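Print | E-mail

Ticket: left arm drops out partway through the vase wrapping routine
Opened by Wenceslao Alvarado, March 23, 2025
Project: Nestitby (two-arm packing table, home build)
Status: open, mostly better

Hello all, and thank you again for the patience with my last ticket, which I know went on a bit!

So, the trouble. The left arm loses its connection when it reaches toward the middle of the table, and only when it reaches. Parked, it will sit happily all evening. The right arm has never done it once, same firmware, same settings, so I left that one alone.

What I've tried, in order:

- Swapped the USB lead for a shorter one. No change.
- Moved the left arm to the other port on the Tekumar hub. No change, and then I forgot which port I'd started from, so please don't read much into that.
- Slowed the reach to half speed. It still dropped, just later, which got me thinking about the position of the arm and the cable that runs along the upper link.
- Gave that cable more slack at the elbow and tied it again. Much better! It went from failing on 7 runs out of 9 to failing on 2.
- Raised the timeout in the Cisneros config to 1000 ms. The 2 failures became long pauses, and then it carried on. I don't love this one. I suspect I'm papering over a bad crimp, and I'd like to put the timeout back once the real cause is found.

Still to do: open the connector at the wrist and look at the pins, and meter the cable while I bend it by hand. I have a spare from Amasance but would sooner keep it for the right arm if I can.

If anyone has run a cable over that elbow joint and had it last, would you tell me where you put your ties? Mine are close to the joint on both sides, and I wonder now if that's the whole problem.

Log file is in the usual folder, under left_reach.
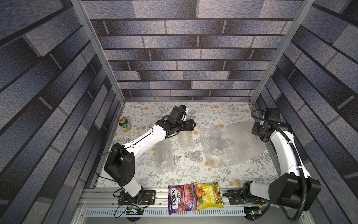
Left arm out over the bubble wrap and the glass vase, right arm at the other side of the table.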